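Sunday, late. Video platform notes, upload side

Moved the Brirkier test channel over to the new Deltent uploader this morning. 100 clips in the batch, 7 failed. Two of those were plain bad files from the Clornness archive (zero length, should have been filtered before they got near the queue). Other five all died at the thumbnail step. Same error each time, see log.

Retried with thumbnails off: all five went thru. So transcode is fine, it's the still grabber. Suspect it chokes on clips shorter than 3 seconds, need to check against the Zaugg set, which has loads of short ones.

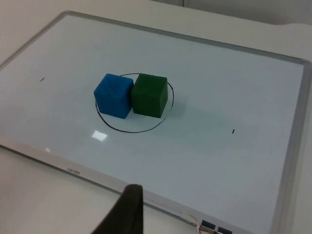 Photo: workshop archive

Search is still poor. Typed "bike repair" and got cooking first, two pages of it. Titles are weighted way too high and the tags hardly count. Dropped title weight by half, reindexed, better but now the oldest uploads float to the top. Don't know why yet. Left it like that overnight, dont touch the index pls.

Ads: Brirkier want pre-roll on everything. I'd hold off on clips under a minute, people will just leave. Ask them for last December's drop-off numbers before we argue.

To do
- thumbnail fix, try grabbing frame 2 instead of the midpoint
- zero length check at intake
- recieve new captions from Clornness, rerun
- date sorting bug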